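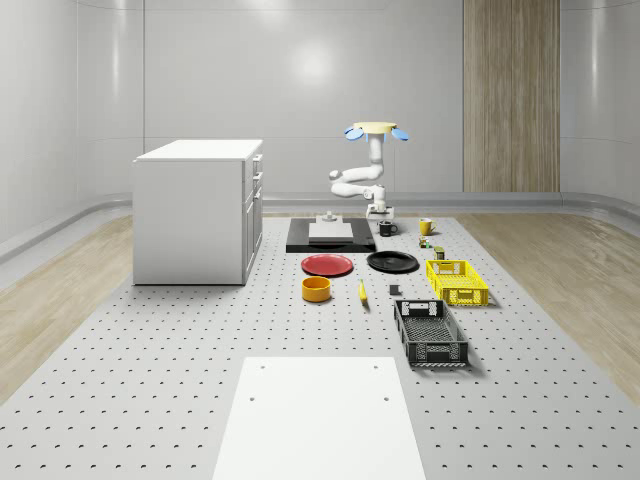 Two controllers, one mug: my month in the Stornby sim

So I promised in the last newsletter that I'd stop fiddling with the lighting in our Stornby tabletop room and finally run the controller comparison. I did stop! Mostly. The glare on the back wall is still there and I've made my peace with it.

The setup is one white arm with a two-finger parallel gripper over the gray perforated platform, and a kitchen's worth of stuff laid out in front of it: plates, mugs, a bowl, a banana, a couple of crates, a can. The job I picked is the most boring one on our list. Put the black mug on the black plate and leave everything else alone. I like it as a test for exactly that reason (a controller that can't do the boring one isn't getting anywhere near the drawers).

In one corner we have the Arnham controller, the one we've used all year. It plans the whole move up front and then plays it out. In the other corner is Dranditz, which re-plans as it goes and which Omprakash Semwal has been bugging me to try ever since he got it running on his own machine. Each one got 600 runs with the same start positions, same gripper, same speed limit.

Dranditz won, and by more than I wanted it to. It missed the plate 28 times. I stopped keeping a neat tally for Arnham once it had gone well past that, and I'll put the full table in the shared folder when I've cleaned it up. Most of the Arnham misses were the same thing over and over: it comes down a hair early, one finger lands on the rim of the mug, and the mug goes for a little walk. Dranditz notices it's off and shuffles sideways before it closes.
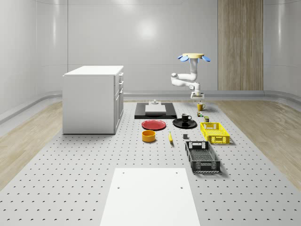
Black mug on the black plate, gripper over by the yellow one.

Where Arnham still beats it is looks. It moves in one long smooth sweep and I could watch it all day. Dranditz twitches. Near the yellow mug it gets a kind of nervous wobble, and I spent two evenings sure I had a bug in my joint limits before I turned the re-plan rate down and the wobble mostly went away. If you try it yourself, start slow and turn it up, and save yourself the two evenings.

I also swapped the gripper settings halfway through, which I know you're not supposed to do. Krystyna Żak suggested a softer close using the numbers from the Huỳnh preset, and I couldn't leave it alone. I threw out the runs from before the swap and started over, so the 600 are all on the softer close. It holds the mug fine. The banana is another story, and I'm saving that one.

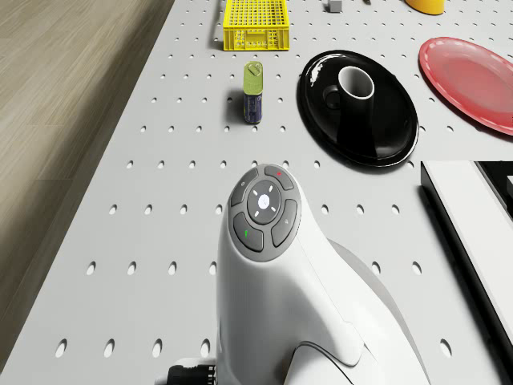
Which camera should it look through?

I went into September thinking the camera question was settled. We had the wide room view, everything fits in it, done. Then I switched on the close view from just above the arm and had to rethink it a bit.

What I love about the close one is how much of the small stuff comes up nice and big. You can see the pull-tab on the can! In the room view that same can is a little dark green nub. The mug handle is much easier to read too, and that matters when you're trying to decide which side to come in from.

What I don't love is that the arm itself takes up such a big chunk of the picture. Anything right under it is gone, and things at the sides get chopped. On one side of the platform you lose half a plate, on the other you lose most of the yellow crate, and the white tray at the back barely makes it in.

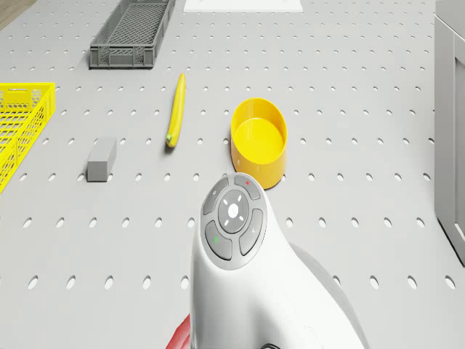
So for now I'm feeding both views to Dranditz and letting it sort things out. It's slower, and my poor laptop fan sounds like a hair dryer, but the early runs look better than either view on its own. I set a batch of 1000 going with both cameras, and the counter said 1007 when I came back to it, so there's an off-by-something in my loop that I need to find before I trust any of those numbers. If somebody wants to look at the script with me, please do, it's short and I'm clearly too close to it.

Next up is the bowl, with the same two controllers and both cameras. Omprakash wants to try the drawers first. We're still arguing about it, so send me your vote, and send your own Dranditz settings along with it if you have some that don't twitch.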